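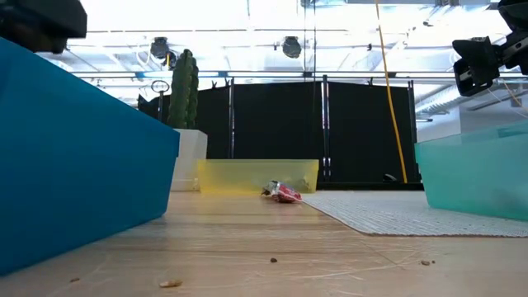
Progress Report to the Dimitriou Fund
Project: Teaching Two-Armed Sorting by Demonstration
Reporting period: second half-year, ending November
Submitted by: Periklis Athanasiadis, Project Lead, Stiltum

1. Purpose of the work

The grant supports the collection of human-guided demonstrations for a two-armed tabletop robot and the training of control software from those demonstrations. The chosen task is clearing a table after a meal or snack break. Items such as wrappers are to be picked up and placed in the correct bin. An operator guides both arms by remote control from start to finish, and the recorded motion becomes training material.

During this period the work moved from single objects on a bare surface to mixed conditions. The table is now set with blue, yellow and teal-green bins, a woven mat and a potted cactus, and the operator must work among them. Crumbs are left on the wood in many sessions so that the software learns to tell loose debris from items that should be lifted.

2. Demonstrations recorded

The team recorded 161 complete demonstrations. Of these, 98 passed review and were added to the training set. A demonstration is accepted only if every assigned item reaches its bin, neither arm strikes a fixed object, and the operator does not pause for longer than the limit set in the protocol.

The remaining recordings have been kept. Most were set aside for long pauses, and a smaller share for items dropped at the rim of a bin. Sarov, our partner for data review, has asked to use the second group in a study of recovery motions. We have agreed to this request, subject to the terms already in place with the Fund.

Crumpled wrappers remain the most difficult class of item. They lie flat, they shift when touched, and operators approach them in different ways. Some press down and close the fingers slowly, while others push the wrapper toward the edge of the mat first. Both methods are permitted. We had expected to settle on one by this stage, and the question will be decided after the next round of training.

3. Operator training

Four operators are now qualified. Each completed 40 practice runs before any recording was counted toward the project. The practice requirement was raised during the period – the earlier figure proved too low for work with both arms at once. New operators generally managed one arm well within the first sessions and had more trouble passing attention between the two.

The written guide for operators was revised twice. The current version contains a section on resting positions, so that an idle arm is kept clear of the working one.

4. Equipment and software

The control station supplied by Jurnen was in service for the whole period, apart from one interruption for a failed hand controller. The part was replaced under warranty. Recording software was updated to mark the moment at which each gripper closes, and this has shortened review.

5. Matters for the Fund's attention

Spending is within the approved budget. The equipment line is slightly underspent, and we request permission to move the balance to operator hours. A revised table is attached as Annex B.

The first full trial of the trained software, planned for this period, has been moved to the next one. The delay follows from the change in the practice requirement and does not affect the closing date of the grant.

6. Plan for the next period

The team will record further demonstrations with the bins in changed positions and will begin unassisted trials on the same table. The first trial series will consist of 40 runs, reviewed by Sarov under the same rules used for the operators. Results will be reported in full, including runs that were stopped by hand.

Annex A: Acceptance rules for demonstrations
Annex B: Revised budget table
Annex C: Operator guide, current version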